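I've been on a bin kick. It started in June when I finally cleaned out the hall closet, and I've been thinking about big open containers ever since, way more than a grown woman should.

The closet had eight of those lidded plastic tubs in it. I bought them all at once when we moved to Lembridge, and I was so proud of them! Matching lids, matching labels, everything stacked up to the shelf. And then for years I never opened a single one, since whatever I wanted was always in the bottom tub and I'd have to move the whole tower to get at it. So the stuff that should have gone into the tubs got piled on top of the tubs. You know how it goes.

What I have now is two big open bins on the floor and that's it. One came from the hardware place in Barkamstead (the one by the feed store, not the one with the parking garage) and the other was my dad's, from back when he did odd jobs. His is dented and has a line of old paint around the inside that I've given up on. I scrubbed it with baking soda, then dish soap, then that gritty powder from under the sink, and all I got was a cleaner-looking line of old paint.

The new one is for things going out of the house. Library books, returns, the casserole dish that belongs to my neighbor. The old one is for what I call "small and loose," so tape, batteries, extension cords, packets of hooks, the bag of other bags. I toss things in from the doorway. My aim is terrible but the bin is wide.

I did try dividers. Vimine makes a set with little walls that click together, and I spent around 2 hours clicking them before I took them all out again. The walls were too low and everything ended up in the same corner anyway. If you have a deep bin with slanted sides, skip the dividers and put the smallest stuff in a zip bag so it doesn't slide down to the bottom and live there.

Also, scuffs. A friend came over and asked if I was going to paint the inside of the old one, and no, I'm not. A bin that gets used is going to get scratched up on the bottom and streaky on the walls, and I like it that way.
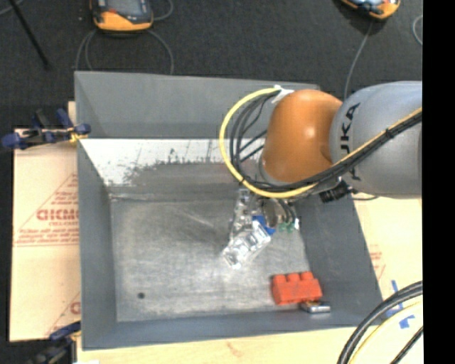 Anyway, cords. They're the one thing I haven't figured out. I wind them up nicely, I put a twist tie on, I drop them in, and by the next time I need one it's made friends with 11 other things. Right now I'm trying the kind of wrap with the sticky loop on it, from Tuhiwai, and so far so good, except I keep leaving the wraps on the kitchen counter. Next up is the coat hooks, if I can find the drill. I'm pretty sure it's in the old bin.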